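I used to scrub my white dishes until my wrists ached. Now I make a paste: 4 teaspoons of bicarb, 2 of water. Smear it on, put the kettle on and leave it for 18 minutes — longer if it's old tea. 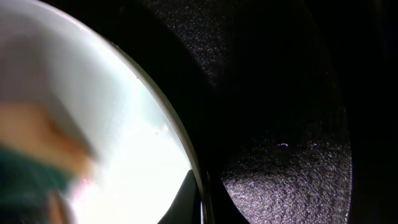 White with a thin beige rim, close up.

Then rub in small circles with a damp cloth, going gently round the rim (I always forget the rim!), rinse in warm water and dry straight away.

Comments

Yolotzin Tapia: Does it work on mugs?

Bren: Did mine in February, lovely. Needed two goes though.

© Goltik Home | Contact | Back to top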